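首页 | 本地 | 生活 | 文化 | 专题 | 订阅

8月 周一 本报记者
阅读时间:3分钟

维特布里奇新版垃圾分类手册上门,居民先学会了查目录

维特布里奇(Witbridge)的住户本周陆续在信箱里摸到一本新手册。手册由市政清运处委托斯塔科夫港(Stakovport)一家印刷厂承印,首批印了2,000册,主题是如何正确扔垃圾。按照清运处的说法,旧版“过于简略”。旧版是一张冰箱贴。

新手册收录了2,230个词条,从“鞍垫”排到“做旧相框”,每条后面标着该进哪个桶。酸奶杯占了四条:带盖的、不带盖的、盖子还连着一点的,以及“其他酸奶杯”。茶包要拆成三部分处理,订书钉单独收集,攒够200克可以送到马尔多纳多街的回收站,换一张感谢卡。感谢卡属于覆膜纸,手册规定投入灰桶。

桶的颜色也有调整。原来的蓝桶改收玻璃,原来收玻璃的绿桶改收厨余,而蓝桶和绿桶本身暂不更换,住户需要自行把随手册附送的贴纸贴在桶盖上。城南几栋楼的住户反映,收到的贴纸两张都是绿的。清运处回复称已经注意到这一情况,建议先用记号笔标注。

新规从下月起执行,头两个月只提醒,不罚款。负责清运的维克顿公司(Virkton)届时会在不合格的桶上挂黄色纸牌,注明错在第几页。公司为此预备了1,000张纸牌,清运处认为足够用到年底。马尔多纳多街一家面包店的店主看法不同,她说光是她那条后巷,一个星期就能用掉一沓。

为帮助居民适应,区图书馆每周一晚七点开设手册导读,首场座无虚席,原定一小时的讲解到九点才散,其中四十分钟花在披萨盒上。目前的结论是:干净的一半归纸类,沾油的一半归厨余,至于怎样算沾油,下周一继续讨论。
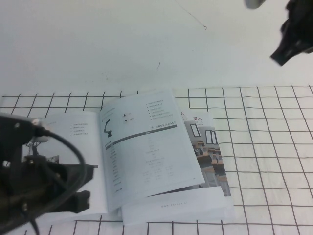
翻开的印刷小册子。资料图片

手册最后几页留给了常见问题。有人问搬家时旧手册该怎么处理,答案是请留给下一位住户。有人问手册本身属于哪一类,答案是内页归纸类,封面另计,详见“封面”条。记者查了“封面”条,上面写着参见“手册”。

清运处表示,勘误页正在排版,将随下一期水费单寄出。没有收到手册的住户可以到区办事窗口领取,每户限一本,窗口午休时间为十二点至两点。

上一篇 | 下一篇 | 返回本地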